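Demonstration by hand (robotics)

Demonstration by hand, also hand teaching. Ways of showing a robot a task by doing it, no code written. Two main branches: remote control (operator drives the arm from a leader arm or joystick) and hand-held, where the person carries only the gripper and no arm is present. Moving the real arm by its joints is usualy listed apart.

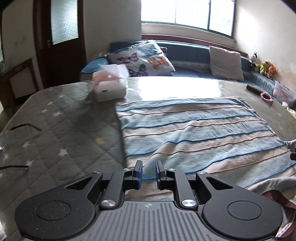

Hand-held sets became common in home tasks, folding above all. Cheap, quick to carry from room to room. Cloth is the hard part. A striped towel on a table, with a wrinkle running diagonally across the stripes and one corner area bunched up, gives two padded fingers many places to start, and demonstrators disagree on which. The Pikley set asked for 300 takes per task, later cut to 22 for simple wipes. Dikmont users report over 900 for towels.

Remote control is slower. Toft trials in April: 19 takes a session, operators tired by the end. Advantage is the joint angles come from the real arm, so nothing has to be converted afterwards. Hand-held takes need the path worked out from video, and some get thrown out becuase the arm can't reach.

See also: Hundbridge method, leader arm, replay.

Last edited 10/08/2021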